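Board as a dough surface – anyone else?

breswood_baker
Started this in September and I'm still on the fence. I had a plain white board sitting in the garage and I've been shaping rolls on it, right on top of the dining table. It's big enough to cover most of the tabletop and I love the room (our counter is tiny!). My husband thinks I should have saved up for a proper wooden one. What does everyone else use?

Vullidon
Wood, always. Smooth boards make the dough skate around and you can't get any tension when you round a bun. I gave mine up after one batch.

crumbs49
Disagree with Vullidon. A bit of skating is fine if you go easy on the flour. I do 15 rolls at a time on a slick surface and they come out tight. What I'd worry about is the board itself sliding on the table. Damp towel underneath, problem solved.
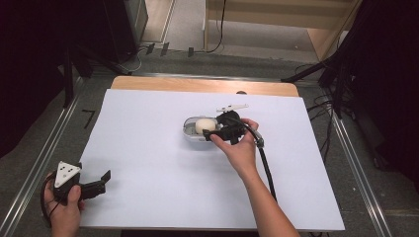

Nneka Ogundipe

I'm on team white board too, mostly for how easy it is to see what you've spilled on it. Mine leaves just a strip of the table showing along the far side. I like a little clear plastic tray in the middle, one small round thing to a tray, so nothing rolls off onto the carpet (ask me how I know). Small oval trays are great for this, by the way – they take up hardly any space and you can slide them around with one finger.

Vullidon
Okay but one per tray? I make 35 for a family lunch. I'd need a second table.

Nneka Ogundipe
Ha, fair! For a big batch I line them up on a sheet pan like everybody else. The trays are for when I'm only doing a few.

crumbs49
Where do you get the oval ones? I can only find round.

Nneka Ogundipe
Amadi, the kitchen store near me. I bought a stack and I still have more than 73 left, so I'm set for a while.

breswood_baker
Okay, trying the damp towel tonight. Still not telling my husband what a wooden one costs.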